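Julgate Community Kabaddi League
Progress report to the Brasten Sports Fund
15 Sep 2019

This report covers the period from March to the end of the summer season. It follows the headings in the grant agreement.

Players and teams
The league now has 333 registered players, counting juniors. Seven teams played in the summer season and all of them finished their fixtures. Flutberg entered a team for the first time and placed fifth. Cuautle, which had planned to enter a second squad, did not find enough raiders and will try again next year.

Matches
All league matches were played at the Julgate hall except for two, which moved to Flutberg when the hall roof was under repair. The change cost us the van hire listed under transport. The final went to Cuautle by a single bonus point. Gate income was lower than we budgeted, mostly from the weeknight matches, and we plan to drop the late start time.

Mats and equipment
The new mat was delivered in April and has been in use since the second round. The seams on the old one had lifted near the baulk line, and it is now kept for junior practice. We still need knee supports in small sizes. The supplier has been out of stock since June and the order remains open.

Scoring and match clock
The electronic scoring was set up in time for the opening match. The 30-second raid clock works well from the officials' table but is hard to read from the far benches, so a larger display is on the list for next season. Results go up on the league page the same night.

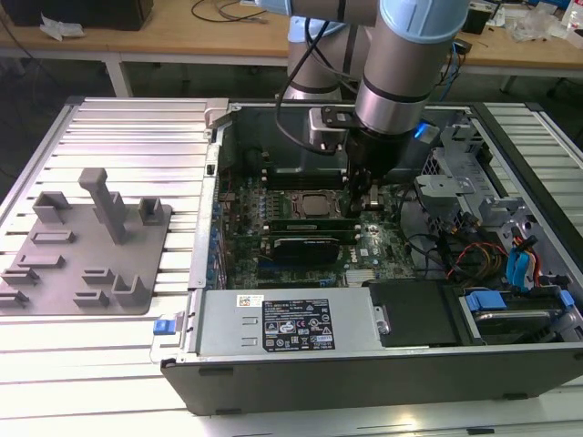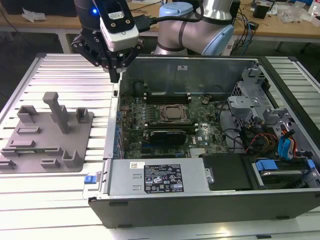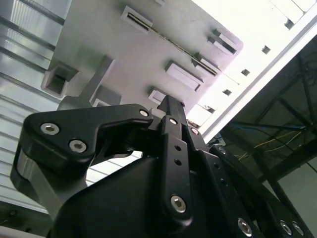
Desktop computer with its side panel off (first two pictures); gripper from below (third picture).

Referees and coaching
The referee course ran over two weekends in May. Most of those who passed have worked at least one match. We are still short of line officials for away fixtures, and twice had to borrow from the visiting club. Coaching in schools started late, after the end of exams, and will carry on into the fall.

Spending
We have spent 80 percent of the grant. The rest is held for the larger display, the knee supports and hall rent through December. Transport is over budget and coaching fees are under. We ask permission to move the unspent coaching money to cover transport. Receipts are attached separately.

Next period
Fall trials open in October. The fixture list will be sent to the Fund once the hall confirms its dates.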